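4.2 Ceiling, light and wall surfaces

Badik was the second of the three buildings in the study and the only one not first built for office use. The work floor is one open room. Partitions were considered in the original fit-out plan and dropped, so sound and light travel the full length of the space. Desks and worktables stand in the same room, and people doing quiet screen work sit within earshot of people doing bench work.

We surveyed 177 regular users across the three buildings. Of these, 81 worked mainly at Badik, 42 at Głowacki and the rest at Pamier. Each person filled in a short form on light, noise, temperature and table space, and could add comments in their own words. Response forms from visitors were set aside and are not used in this section.

Light was the subject most often raised in the comments from Badik. Fluorescent fixtures are mounted overhead and follow the structure of the roof, while the desks have been moved several times since the fit-out. The result is that some desks sit directly under a fixture and others fall between two of them. Users at the first kind of desk complained of reflections on their monitors. Users at the second kind asked for task lamps, and a few had brought their own from home.

The ceiling itself was left exposed. At Głowacki a suspended tile ceiling hides the structure and the services, and users there had very little to say about it. At Badik the metal is painted white, and several people said it made the room feel taller and lighter than they expected from the street. The same people often added that it was loud. Hard metal above and brick at the side give speech little to sink into, and a dropped tool can be heard from one end to the other. Figure 3 shows the surfaces in question.
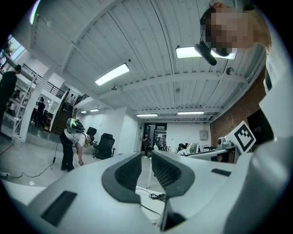
Fathima Siriwardena, Torunn Vik and Ghassan Khoury

Figure 3. Work area at Badik. Corrugated metal ceiling with crossing beams and fluorescent fixtures; brick wall at right.

The brick was the one surface that users described with some affection. It is reddish brown and rises to the white ceiling, and on the comment forms it was called "warm", "old" and, once, "the only part that looks finished". It was also blamed for dust. We did not measure dust and can only report that the complaint came from people seated near the wall.

4.3 Worktables and cables

Tabletops at Badik are white, like much of the furniture. White tops were chosen at the fit-out stage to spread the light, and users agreed that small parts are easy to find on them. They also make clutter very plain. Black cables in particular stand out, and the tangle on the tabletop in Figure 3 is of a kind mentioned on many forms. One user wrote that she cleared a space for her arms each morning and lost it again by lunch.

Two causes came up in the follow-up talks held by Majdi Khalaf. The first is the placing of the outlets. They were fitted along the walls for an earlier desk plan, and tables in the middle of the room depend on extension leads. The second is that the tables are shared. A person who uses a table for two hours has little interest in sorting out cables left by someone else — and may be afraid of unplugging a thing that should stay on.

At Pamier, where each table has a fixed tray under the top, cables were rarely mentioned. The trays there are shallow and users disliked them for other reasons, mainly bruised knees. Even so, we take the difference between the two buildings as a sign that storage below the tabletop matters more than rules about tidying. Badik had a tidying rule during the whole study period, posted by the door, and few users could say what it was.

Satisfaction with table space was scored from 0 to 100. The scores are given by building in the appendix, along with the wording of the form. Temperature is treated in Section 4.4.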